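Why We Sleep Worse in November
Olness School Project Fair, 15 January 2018

For our project we wanted to find out if bedding changes how well people sleep when the weather turns cold. I picked it because I wake up a lot at night, and I was really curious whether a duvet could be part of the problem! We asked students in Olness and Culer to keep a sleep diary all through November, and we ended up with 1,416 diary entries, which was far more than we had hoped for. 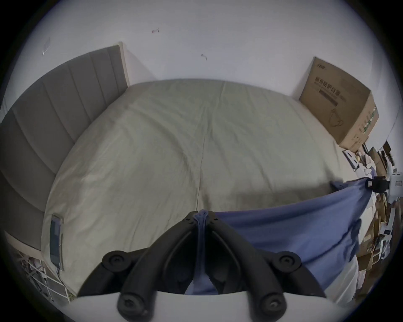

What we asked people to write down
Every morning they noted bedtime, wake-up time, what they slept under, and a score up to 100 for how rested they felt. We split the covers into four groups, from a single sheet to a thick duvet with a blanket on top – my favorite, until I saw the results.

The thick group had the lowest scores in both towns. People under a sheet or one light cover woke less often, even on the coldest nights. Room temperature mattered too, and I loved plotting that graph (it took me two evenings).

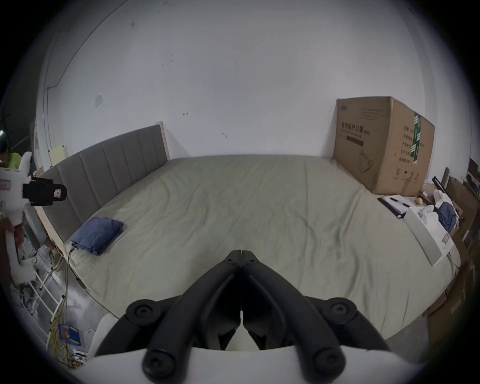

Kerstin Eichhorn wondered whether the people with thick duvets simply had colder bedrooms to begin with, and said she would want every diary to include a thermometer reading at bedtime. We only had readings from Culer, so that is the first thing we would add next time.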